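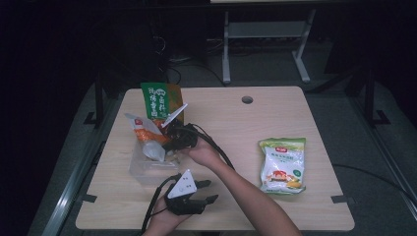
Waiver night in our league has turned into a bigger production than the draft ever was, and after 11 seasons I have opinions about it! Most of the emails I got this month were about blind bidding, so let's spend this issue there. I write these things at a desk and I like having room to spread my notes out (a light wood-grain top with rounded corners and one of those round cable holes toward the back is pretty much my ideal), and last night the notes were nothing but old bids. If your league still does waivers by reverse standings, skip down to the bottom, or better yet, go bug your commissioner.

We each get a budget of 173 fake dollars in the Dernik League. Why 173? Ottmar Ruppert picked it the year we switched, and it stuck. You put in your bids, everything processes overnight, and in the morning you find out you paid 87 bucks for a backup running back when the next highest bid was 2. Yes, that was me. Yes, Ottmar still brings it up.

What I've come around to is spending early. I used to hoard my money for December like I was going to need it for groceries, and then I'd have a pile of it left when I got bounced in the first round of the playoffs. A guy you add after the opening week can start for you all season long. A guy you add at the end gives you a couple of games, tops, and by then half the league has quit checking their lineups anyway, so you can usually get him cheap.

Ditte Þrastardóttir, who has won our league more often than I'd like to type out, goes the other way. She throws tiny bids at four or five players every single week and lives with whatever she gets. I tried it for a month and hated it (I kept winning all of them and having to cut people I liked), but it obviously works for her, so if you have a deep bench, give it a shot.

One more thing, and I'm begging you: bid odd numbers. Everybody bids 10 or 20 or 25. Make it 26! I lost a tight end to Poul Snorradóttir by a single dollar two years ago and I have never bid a round number again.

For those of you stuck with reverse standings, my only advice is don't burn the top spot on a kicker. Hjalti did, in the Stustthorpe league, and then sat there at the back of the line when the starting quarterback everybody wanted showed up the following week.

Next issue I'll get into trades. Send me your worst ones and I'll print a few, with names taken out if you ask nicely.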